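Home | Guides | Furniture Care | Oils and Waxes | Contact

August
By Unathi Kekana

Section 5: Oiling Your Akden Tabletop for the First Time

Welcome to the part most of our customers enjoy best! Your table left us sanded and bare so that you can choose the finish yourself, and one unhurried morning is all the first coat asks of you. Open a window, put on some old clothes, and read all the way through before you open the can.

1. Lay the top on two padded trestles, good side up, and wipe it with a dry cotton cloth.
2. Stir the Munro Dark Oil with a flat stick (please don't shake it, you'll only fill it with bubbles). Stir right down to the bottom, where the color likes to settle.
3. Pour a little onto a folded cloth and rub it in, working in long strokes from one end to the other.
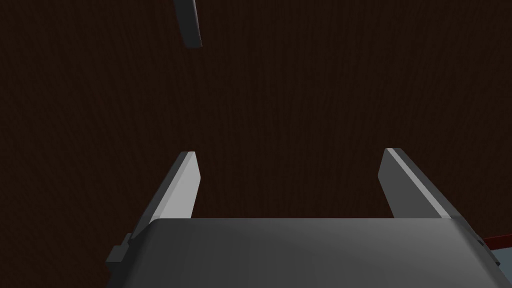

Wait 40 minutes before you judge the color, and try not to fuss over it in the meantime. Go and have some coffee. Fresh oil can look startlingly dark next to bare wood, and we do get worried calls about it, usually on a Monday. What you're hoping for is an even dark brown with the fine streaks of the grain still showing through, perhaps a touch more reddish in places. If the grain looks cloudy, you have left too much oil on top, so go over it again with a clean cloth.

4. Buff off whatever the wood hasn't taken up, again going with the grain.
5. Let the top rest overnight. In a chilly garage, give it a second night.
6. Sand very lightly with 300 grit paper, dust it off, and repeat steps 2 through 4.

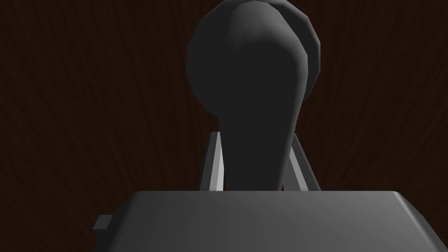 Dark brown wood grain behind a charcoal-gray shape with a rounded head.

Note: Legs and rails take the same oil, though end grain is thirsty and will want a second helping. Siyabonga Mnguni in our Wellbridge workshop likes to do the end grain first and come back to it last, and his tables look lovely.

CAUTION: Oily cloths can heat up and catch fire on their own. Never leave them in a heap. Lay them flat outdoors, away from anything that burns, until they are completely dry and stiff.

CAUTION: Keep hot pans and wet glasses off the table for the first two weeks, even if it feels dry to the touch.

To order more oil, ask for part 1192.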